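Vider le bac du bureau : une méthode pour gens raisonnablement lâches

Temps : 60 minutes, dont 5 de vrai travail
Matériel : un bac, deux pinces à ressort, un carton, du thé

Il y a dans toute maison un bac où finissent les choses qui n'ont pas trouvé de place. On y jette un objet le soir « en attendant », et l'attente dure jusqu'au déménagement. J'en ai vidé un en juillet, sous la surveillance de Rekha Mathur, qui range les maisons des autres avec un calme que je lui envie, et j'en ai tiré la marche à suivre ci-dessous. Elle ne rendra personne meilleur. Elle permet de retrouver le scotch.

1. Choisir le bon bac

Prenez un modèle à deux compartiments, un étroit et un large. L'étroit reste vide pendant toute la première partie. Je sais, c'est difficile. La main y va toute seule, et au bout de dix minutes on a deux fouillis au lieu d'un.

Un bac neuf est inutile. Les rayures n'ont jamais empêché un rouleau de ruban adhésif de tenir debout, et un bac déjà abîmé vous épargne le chagrin de l'abîmer. J'ai longtemps lorgné le Brekau, superbe, avec ses couvercles assortis. J'en ai acheté deux, ils contiennent aujourd'hui les couvercles.

2. Fixer les pinces

Deux pinces à ressort, accrochées sur le bac, une à chaque bout. Prenez-les orange ou d'une autre couleur criarde : une pince grise sur un bac gris est une pince perdue. Elles retiendront plus tard les étiquettes, et dans l'intervalle elles donnent à l'ensemble un petit air d'atelier sérieux qui fait beaucoup pour le moral.

3. Tout mettre dans le grand côté

Oui, tout. Le contenu du tiroir, celui du rebord de fenêtre, celui de la coupelle de l'entrée. Ne triez pas en route. Trier en route, c'est relire une garantie de grille-pain pendant un quart d'heure, debout, en manteau.

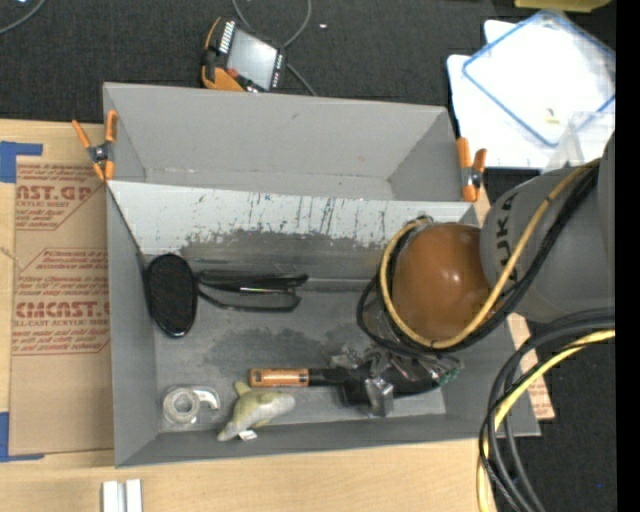 Une fois le grand côté garni, faites le thé. Revenez et regardez le tas comme s'il appartenait à quelqu'un d'autre, de préférence quelqu'un que vous n'aimez pas beaucoup. On devient tout de suite plus lucide.

4. Sortir d'abord ce qui sert

Le dévidoir de ruban adhésif part en premier. Il va sur le bureau, à portée de main, et il n'en bouge plus. Si vous en trouvez un deuxième, donnez-le. Si vous en trouvez un troisième, vous savez désormais pourquoi vous n'en trouviez jamais aucun.

Viennent ensuite les outils. Un outil a droit à un crochet ou à une boîte, jamais à un « coin ». Les coins se remplissent la nuit.

5. Le cas de la peluche

Tôt ou tard, vous tomberez sur un dauphin. Ou un poisson, les avis divergent et l'étiquette en tissu n'est d'aucun secours. Une petite peluche dans un bac de bureau n'a aucune utilité, et tout le monde la garde. Rekha accorde une peluche par pièce, sans discussion. La mienne loge sur l'étagère, à côté des dictionnaires, où elle a meilleure mine que moi.

6. Les choses noires non identifiées

Chaque bac en produit. Pliées, ovales, à mailles, avec ou sans branches : elles ont toutes l'air de compléter un appareil coûteux, et on n'ose pas les jeter. Posez-les ensemble dans le compartiment étroit, qui peut enfin servir. Coincez sous une pince un papier portant le mois en cours. Si rien n'a été réclamé à la saison suivante, le carton de dons les attend.

Ashok, le mari de Rekha, conteste cette règle. Il possède un garage.

7. Essuyer et remettre en place

Un chiffon humide, un peu de savon noir, on insiste sur le fond du grand côté. Certaines marques resteront. Frottez une minute par principe, puis passez à autre chose.

Remettez le bac là où il était, presque vide. Il se remplira de nouveau, comptez trois semaines. Recommencez alors à l'étape 3, les pinces sont déjà posées.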